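Cellar notebook, Sello barrel room
Thursday, June 6, 2024

Pulled samples from both of the Urside blend casks this morning, before it got warm in there. I had been meaning to do it all week and kept finding other jobs, so I'm glad it's finally down on paper. Cask 691 is the one I was worried about, you may remember, as it had that slightly struck-match nose back in the winter. It has come a long way! There is still a bit of it when you first bring the glass up, but give it a minute and what you get is apple skin, some hay, and a soft, lemony sourness that I would happily drink on the porch. The other cask is plainer and a little sweeter, and I think it wants more time.

pH on 691 came in at 3.4, and the plain one at 3.6. Gravity on the plain one has dropped only a hair from the last reading, so something in there is still working, very slowly. I topped it up from the small keg and put the bung back in gently. Please don't pull it again for a couple of weeks if you can help it - every time we open one of these we let a little more air in, and I'd hate to end up with a cask of very expensive salad dressing.

Bench, clear case with the handle and the green board inside:
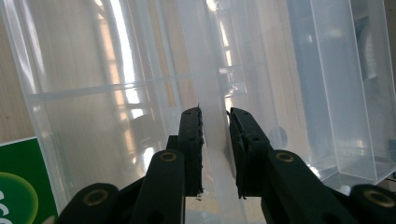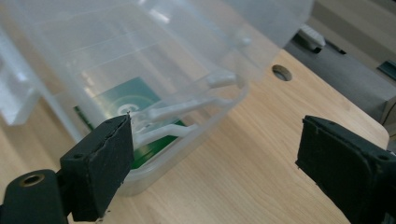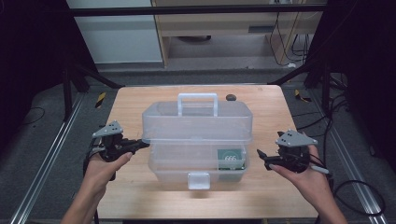
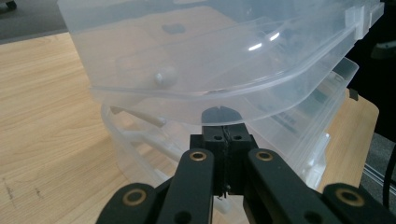 Back to the barrels. The Hauser casks (the two bigger ones on the bottom rack, for anyone new) were rinsed hot and left to drain over a tray. The first rinse came out the color of weak tea, the second was nearly clear, and the third I would have cooked pasta in. I stuck my nose in the bunghole of each afterward and they smell clean, with hardly any vanilla left and no vinegar at all, so I'm happy calling them neutral from here on. One stave on the left-hand cask was weeping near the head. I filled it with hot water, stood it on end, and went off to eat lunch, and when I came back it had swelled up nicely and the outside was dry. If it starts again I'll try a bit of wax before we get the cooper involved.

Room temperature is holding at 58 F, a touch more by the door. I moved the thermometer away from the door, which I should have done long ago, so don't be surprised if the readings from now on look a little lower than they used to. I drew a line in the log where the change happened.

Filling plan: the Tralletti base goes into the Hauser casks as soon as it finishes in the tank. Total in the tank is 3,833 liters by the meter, far more than we need for wood, and the rest can go on as the ordinary blond. I'd like to pitch the mixed culture straight into the casks this time and leave the tank clean. Last time we did it the other way around and I was scrubbing gaskets for days, and I still don't fully trust that bottom valve.

First proper tasting of the new fill in September, and no sooner, however curious we get. I do want to keep a gallon of the base back in glass, so that we have something to compare it with and can tell what the wood has been doing.

Still to do: order more bungs, the silicone kind. Relabel the top rack, where the chalk has rubbed off again. Check the airlock on 691 tomorrow morning.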